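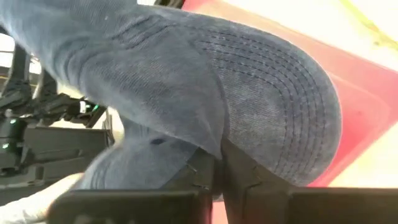 A reader writes that her maple boards from Holovko came flat and had cupped by the weekend, and was she sold bad wood? Probably not. Boards move when they change buildings. Quick notes on storing rough lumber at home, in no great order.

Let it sit. 2 weeks minimum in the room where you'll work it, 3 if it came from an open shed. Longer for thick stuff.

Stickers between every layer. Dry scrap, all the same thickness, lined up one above the other right down the stack. If they wander the boards bend to match. Wet stickers leave stripes, ask me about my ash.

Off the floor. Concrete especially. Two by fours under the pile, or a rack if you've got wall.
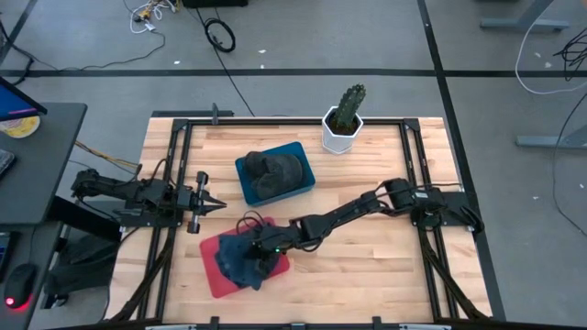

Ends dry fastest so thats where the splits start. Paint them. Old latex is OK, two coats, wax sealer is better. I use the Moltix one, goes on like yogurt, clean the brush right away.

Weight on top. Cinder blocks, paint cans, whatever. Spread it out, not all in the middle.

Write the species and date on the end in pencil before you stack. You will forget. Cherry and alder look a lot alike in October with the lights bad.

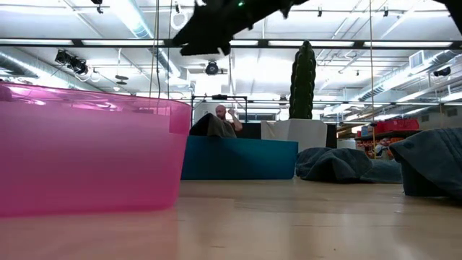

Air needs to get around all of it. Don't push the stack tight to an outside wall and don't wrap it in plastic. A small fan on low, pointed past the pile, not at it.

Moisture meter: the cheap pin kind is fine for this. Check a fresh cut, not the old end. Same number three days running and your good to plane. Take a bit off both faces, not all off one.

Sheet goods are different, keep those flat. Leaning for months gives you a bow that won't come out.

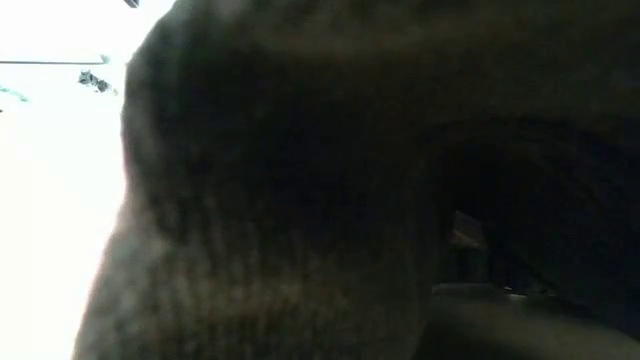
One comment on the last page, from a guy with 200 board feet of oak out of the Leltside mill, says skip the fan altogether if the room has a heater running, the outside layers dried too fast on him and checked. Fair point. Turn it off if you see hairline cracks. Finishes next time.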